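Desk clear-out and refit, notebook
27 Feb 2018

Spent the morning on the white desk again. I had my doubts going in and still have most of them. The keyboard, the cables and the stuff at the back were the subject today. Drawers and shelves not touched. 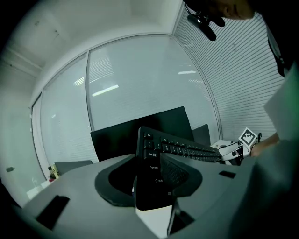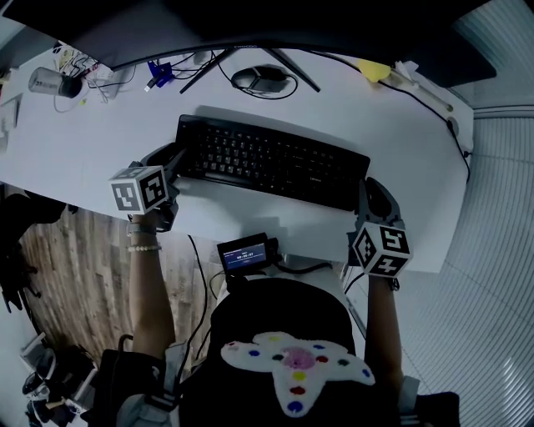
G. Tóth

The Tolstead layout sheet says a tidy desk starts with the keyboard. Lift it, clear under it, put it back square to the front edge, then do everything else. I don't see why it should start there. The keyboard is the one thing on that desk that is never really in the way. What's in the way is the cabling along the back, and the sheet gives that one line near the bottom of page 6.

Did it by the sheet anyway so there is something to compare against. Keyboard off, wiped the patch where it lives, keyboard down again. It went back at a slant the first time. I would like to know who decided "square" matters, because half the people who type here turn it to suit themselves within the hour. Squared it up. We'll see how long that lasts.

Mouse. The cable is too long for where the mouse gets parked, between the legs of the monitor stand, so it loops round on itself and drags when you pull the mouse out to the right. Tried a twist tie on the slack. Better for parking, worse for using. Took it off again.

Back of the desk. Black and white cables together with the blue USB thing in among them. Traced what I could by hand. Two of them I could follow to a plug, the rest I gave up on, because pulling on a cable to see what moves is how we lost an afternoon last time. The proper way is to shut it all down and start from nothing. Not in the time I had.

Gadport tray: measured for it. The tray wants 80 cm of clear run under the back edge and we have that only if the power strip moves. The strip sits at an angle toward the right corner. If it goes under the desk, the cable down the right side has to be run again as well. So a tray meant to save work begins by making some. The Tilov clips are cheaper and would go on with no changes, but the last pack of them let go of the desk in warm weather. I don't believe the new ones are any different. The packet looks the same.

Papers and cords in the far corner: left alone. I know they are the ugliest part. They are also where people go looking for things, and every time that corner gets "sorted" I get asked where something went.

Timing. Sheet claims 5 minutes for the whole desk. My total was 394 seconds for the keyboard and the wipe-down only, with one stop to find a cloth. I don't put much weight on one run, mine or theirs. It would help to know whether their desk had anything on it.

What I'd keep:
Wiping under the keyboard. It needed it.
Leaving the mouse between the stand legs at the end. Easy to remember, takes no room.

What I'd drop:
Keyboard first. Do the cables first, while your hands are going to get dusty anyway, and the keyboard last.
The bit about lining everything up with the monitor. The monitor gets turned too.

Open:
Is there a shorter mouse cable, or do we just get a different mouse.
Does the strip have to be on top of the desk at all. I was told yes once and never got the reason.
Tray or clips. Not ordering either until somebody has tried one of them on a desk that's in use.

Will look at the desk again in March without touching it and write down what has drifted. My guess is the keyboard will be crooked and the cables will be exactly where they are now.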